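The Great Button and Bead Sort, Part One

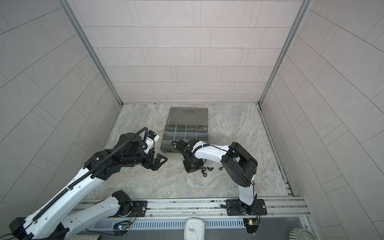
Plokden, January

I have been putting off the small-stuff drawer for more than 7 months, and this month I finally pulled the whole thing out and tipped it onto a bath towel. Buttons, seed beads, snaps, a bag of jump rings, the tiny screws from three different pairs of glasses! I was so happy. My sister thinks this is a strange thing to be happy about, but she alphabetizes her tea, so we'll leave her out of it.

What got me going was a compartment case with a lid that folds all the way open and lies flat. I love that in a case. You can reach the back row without the lid flopping down on your knuckles, and you can set the whole thing on the floor or a table and work right over it. The lid is a smoky gray-green you can see through, the tray is a darker olive gray, and there's a handle molded into the edge of the lid. Not a pretty color, I guess, but it looks great on a gray marbled surface and I've decided I'm fond of it.

The layout suits me too. There's a row of four little compartments along the hinge and then a longer one below, and that long one is the star. Crochet hooks! Tweezers! The seam ripper I've bought twice! My old case was all tiny squares, so anything with a handle ended up rolling around the drawer by itself.

My friend Cúc Mạc came over with lemon cake and her own case, a deep one from Brakholm, and we compared. Hers holds more. Mine is easier to see into. She sorts buttons by color and I sort by size, and we argued about it for most of an hour — very good cake, by the way. Her point is that you always go looking for "a blue one." My point is that the buttonhole doesn't care. We each went home (well, she went home) convinced.

A few things I worked out along the way. Sort onto a towel first, and one with a short nap, or you'll be picking seed beads out of the loops until spring. Do the big pieces before the small ones. Don't fill a compartment to the top, leave a finger's width so you can scoop. And put a label on the lid where you'll see it before you open anything. I use the little Telon ones, which peel off clean if you change your mind, and I change my mind constantly.

Seed beads get their own screw-top jars now. The walls between compartments in most of these cases are thin, and I've had beads creep over the top and mix before. I spent a whole evening separating matte white from shiny white and I won't be doing that again.

Still on the towel: the snaps, all the hooks and eyes, and a sandwich bag marked "good ones" in my own handwriting, with no clue what they were good for. Part Two will be the thread, as soon as I find a box that fits on the shelf above the ironing board. If you have one you like, leave me the measurements in the comments!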